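Shirima Community Help > Robots and Automation > Teaching by Demonstration

How varied should my tabletop demos be before I train?

Posted by Nele Albers, Jun 11, 2026

Hi everyone! I'm teaching a two-arm setup to pick up ordinary household stuff and I am having so much fun with it. One person drives the arms, the arms' moves and camera views get saved, and later the model learns from the lot. I have 91 good demos so far, all on the same wooden table, with gloves in a shiny package, small packets, a jar and so on. I keep swapping which things are out and where they sit.
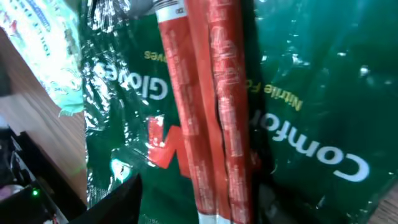
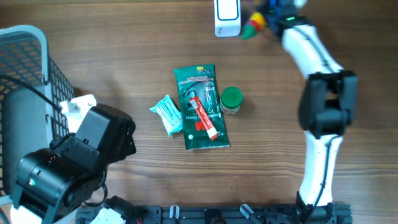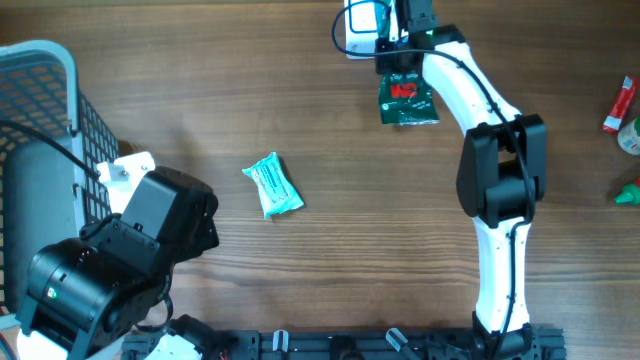
One close view and two wider ones, all from the same table.

My question is about the mix. Should I keep the layout almost the same until the model gets decent at it, or shuffle everything from the start? And does shiny packaging need extra demos? The green glove package throws bright streaks in the close view and I wonder if the model will get lost in them. I'd love to hear what worked for you!

Kohei Noguchi

Shuffle from the start! I did my first batch at Ulitcombe with everything in neat rows, 800 demos, and the model was great at neat rows and hopeless at anything else. Move an item a hand's width and it would close on bare table. I was heartbroken for an evening and then started over, and the second batch was so much better – smaller, too.

What I do now:

Change the positions every demo, even by a little.
Turn the items. A packet lying at an angle is a different grasp from one lying straight.
Swap the set of items every 29 demos or so you get bored, whichever comes first.
Keep the arms' starting pose the same until you have something that works, then vary that too.

On shiny stuff, yes, give it more. Try a few with the lamp moved as well. Foil wrappers were my worst items by far and they came good once I had them under different light.

Tomomi Tanabe

more data always helps imo. also check your cables

Kanako Nakajima

Love this project, Nele! I agree with Kohei on shuffling, with one change. Hold back 2 layouts that you never train on and test on those each time. I write mine on a card taped inside the cupboard door so I can set them up the same way again. Without that you're guessing whether a new batch helped.

About the close view: when a big package fills it, the model may have very little else to go on, so the wide camera matters a lot there. Make sure the two are saved in step. Mine were out by a few frames all through September and I blamed the packaging the whole time – it was the clock on the recording computer.

Please post how the next round goes, I want to see it handle that jar!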